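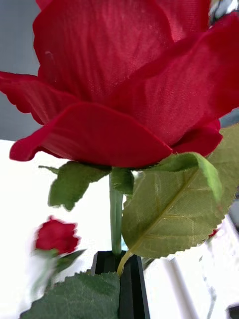
Chapter 4
Woven Cloth in Made-up Goods

4.1 Scope of the chapter

Chapter 3 dealt with cloth as it leaves the loom. The present chapter deals with what happens to it once it is cut. Garments are left to Chapter 7. The goods treated here are small: linings, ribbons, covered buttons, lampshades and artificial flowers.

A plain weave cut along the warp or weft sheds threads from the raw edge. Cut at 45 degrees to the warp, on the bias, the same cloth frays less and stretches more. Petals and bindings are therefore usually cut on the bias, at the cost of greater waste between pieces. 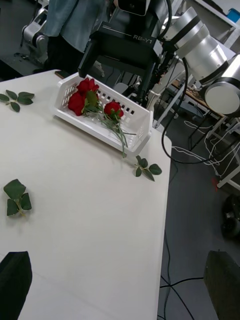
Stiffening comes before cutting. The cloth is passed through a bath of size, drawn over a frame and dried flat. Too little size gives a limp edge; too much gives a piece that cracks when curled. The Dendden method, used in the worked problems, applies the size in two thin coats.

4.2 Terms used

Blank: a piece cut to outline but not yet shaped.
Lay: a stack of cloth spread for cutting.
Yield: the area of blanks divided by the area of the lay, given as a percentage. A yield of 97 is seldom reached with curved blanks.

Readers without access to a cutting press may omit section 4.3.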